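Wakeboard fins, do you bother? (Droltura owners especially)

flarkenfan: Just bought a second-hand Droltura and it came with 6 fins in a bag. I've ridden finless for 2 seasons and love it for slides! Anyone put theirs back on?
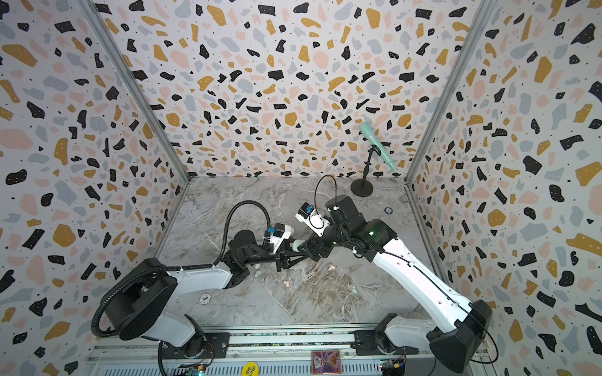

Photo: flarkenfan

wake_hermit: Leave two in, heelside. Finless behind a boat is just asking for a faceplant.

mudlark18: Disagree! I ride Zatbridge cable park all October and fins only get chewed up on the rails.
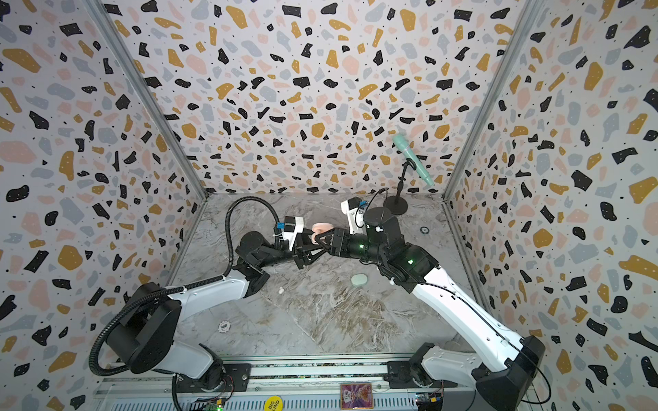

terrazzo walls, marble-pattern floor

wake_hermit: Cable, fine. He didn't say cable though, did he?

flarkenfan: Boat mostly, with 800 lbs of ballast (my brother-in-law not included).

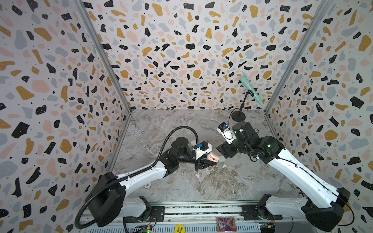
So probably the small ones then, and I'll see how it lands.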